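Giving up the big weekly shop

We stopped doing the big weekly shop in July. For years I drove out to the retail park, filled a trolley and came home with things we already had. The fridge was full at the start of the week and full of soft carrots by the end of it.

Before changing anything I went through the cupboards and made a list. We had 2 open bags of red lentils, four jars of mustard and a tin of chestnuts I don't remember buying. I added up the receipts from the month before as well, and the food came to nearly £309. That was for two adults and a cat, and the cat's food was on a separate bill.

The new way is simple enough. I walk down to Garside for bread, milk and vegetables every couple of days and buy what will fit in one bag. Dry goods come from Zerier once a month – rice, flour, oats, tinned tomatoes and pasta. 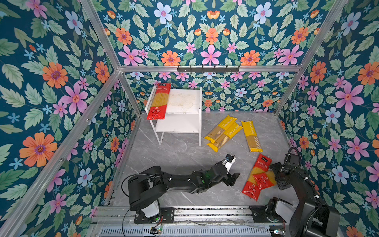

Pasta is the one thing I still buy too much of. It keeps, it's cheap, and if I get home late it means tea can be on the table before eight. I've settled on one long shape and one short shape at a time, and I don't buy more until one of them is finished. I broke that rule in the second week.

Meals are planned two days ahead now and no further. I tried a proper planner, a Vosetti one with tear-off sheets, and gave up on it. By the fourth day I never wanted what I had written down. A scrap of paper on the fridge does the job.

The walk is 944 steps each way according to my phone, and it's uphill coming home. Potatoes are a nuisance. I did look at those shopping bags on wheels but haven't bought one yet.

We throw away much less. There was half a cucumber last week and some yoghurt the week before. I'll add up the receipts again once the clocks go back and put the new total up on here.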